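How Do Companies Find Out What People Want?
A page for young readers, by Snežana Karagiannis
17 April 2019

Imagine that you want to sell lemonade on your street. Do people like it sweet or sour? Will they pay one coin or two? You can guess, but your guess can be wrong, and then you have a big pot of lemonade and no customers.

Big companies have the same problem. To make better guesses, they ask questions and look carefully at the answers. This work is called market research. The word "market" means all the people who may buy a thing, and "research" means to look for answers in a careful way.

What is a customer?
A customer is a person who buys something. You are a customer when you buy a pencil. Your grandmother is a customer when she buys bread. Sometimes one person buys and another person uses. Your parents pay for the breakfast cereal, but it is you who eats it! So the researchers must talk with both of you.

Companies want to know about things for every room of the house, and also about the materials these things are made from.
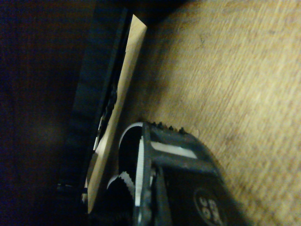

Three ways to find out

1. Ask many people the same questions
This is called a survey. A company named Balex makes school bags in the town of Brurstead. Before it made a new bag, it sent a survey to 1292 families. One question was: "What do you dislike most in your bag?" Many children wrote that the bag is too heavy. Many parents wrote that the zipper breaks. Balex learned two different things from one question.

2. Talk with a small group
Researchers invite a few people to sit at one table and talk. This is called a focus group. Often there are 9 or 12 people in it. One person leads the talk and tries not to give her own opinion. If she says "This bag is beautiful, yes?", the others may agree only to be polite.

3. Watch what people do
People do not always do what they say. A boy can say that he loves apples and then take the cookie every time. For this reason researchers also go to shops and homes, with permission, and look at how people choose things, use them and keep them.

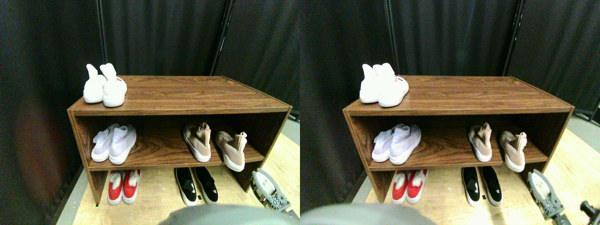
WORDS TO KNOW

Sample: a small part of a big group. If you want to know how the soup tastes, you do not eat the whole pot. You take one spoon. But first you must stir it well! A sample of people must also be mixed: young and old, from the city and from the village.

Brand: the name that a company gives to its things, so that you can recognize them in the shop. Fliltance is the brand that Balex puts on its bags.

Data: all the answers and numbers which the researchers collect.

TRY IT YOURSELF

My neighbor's son Stan wanted to know which game his school should buy for the yard. He asked 40 children. At first he asked only his friends from the soccer team, and of course they all said "a new ball." Then he asked children from every class, and many of them wanted a long jump rope.

You can do the same in your school. Choose one question and make it short. Ask children of different ages. Write down each answer, also the ones you do not like. Then draw a chart with one bar for each answer and show it to your teacher.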